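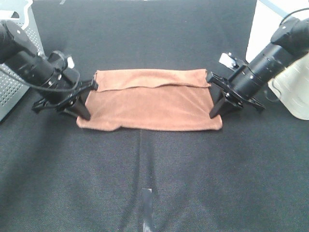 Photo: folded brown towel on the table

August 23, 2023

Towels again. I've had the brown one out on the covered table this afternoon trying to settle how we fold them, because the shelf in the back is a disgrace and every pile on it has been folded a different way by whoever got to it first. Mine included, I should add -- I found one of my own from before the Trakska job and it was basically a ball.

The fold I keep coming back to is the plain one. Lay it out wide, long side running left to right, bring the top over towards you as a flap, then worry about the rest. It's how my mum did tea towels and I don't think she ever gave it a second's thought. The trouble with these fuzzy brown ones is that the cloth clings to itself, so wherever the flap lands is pretty much where it stays, and if the edge goes down a bit wavy you can't just tug it straight like you would with a sheet. You tug one corner and the other one comes along with it! The bottom comes out wider than the top, one lower corner pokes out further than the other, and you've got something more like a lampshade than a rectangle. I'm choosing not to mind. On the shelf nobody's going to see a wobbly hem.

What does help is keeping the top corner held down flat while the flap settles. Smoothing from the middle outwards is better than from one side to the other (I did it side to side for ages and kept pushing a little roll of slack along in front of my hand, then wondering where the lump had come from). Also a light hand. If you press hard the pile grips the table cover and the bottom layer stays put while the top one slides, and then you're starting over.

Size of the finished thing: the shelf takes a stack three across if each one is 30 cm wide or less. I measured it twice because Dimitrov's drawing says something else, and the drawing is wrong, or it's a drawing of the old shelf. I've written the right figure in pencil on the upright.

I went through the lot while I was at it, seeing as the order form needs a number. We have 103 cloths and towels altogether, and 8 of those are fit for floor duty only. They've gone in the bucket under the sink. Please don't rescue them.

The other way of doing it is the zigzag, back and forth like a paper fan, so that the folds stand up next to each other and you can pull the end and have it open in one go. I like this a lot for anything that lives in a drawer. It stands up by itself better than you'd think, and the stitched hem gives the end fold a bit of backbone, so it's worth finishing with a hem on the outside where you can find it with your fingers. It does want to spread at the bottom, though. In a drawer the sides hold it. On an open shelf I can't see it lasting till teatime.

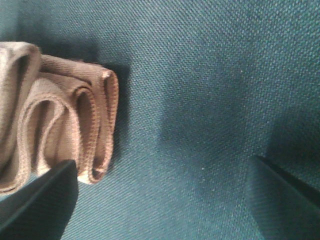 Dimitrov reckons the zigzag is a waste of a drawer and that rolling gets more in, with the hem tucked underneath so it can't unwind. Fair enough, I'll try it, though rolled things always end up at the back of our drawers and come out as snakes. I've said I'll do one drawer of each and we leave them alone until December and see which one people have wrecked the least.

So for now:

Shelf -- flat, flap over from the top, wide edge to the front.
Top drawer -- zigzag, hem outwards.
Second drawer -- rolled, hem under.
Bucket -- whatever you like, it's the bucket.

A note on washing while I think of it. The softener has to stop. It makes these lovely to hold and useless for wiping anything, they just push the water round the bench. I had a go at one from the Arar bag, which has never had softener near it as far as I know, and it drank up a spilt mug of tea in one pass. Half a scoop of ordinary powder and a long rinse, then hang them by the short edge. Hanging by the long edge leaves peg marks right where the crease wants to go and you spend the whole fold fighting a dimple.

Still to do: label the drawers, find out whether the Arar ones come in a colour that doesn't show coffee, and ask about the lint that's getting on the table cover. It shows up terribly on the dark grey. I've been going over it with parcel tape, which works but uses a silly amount of tape.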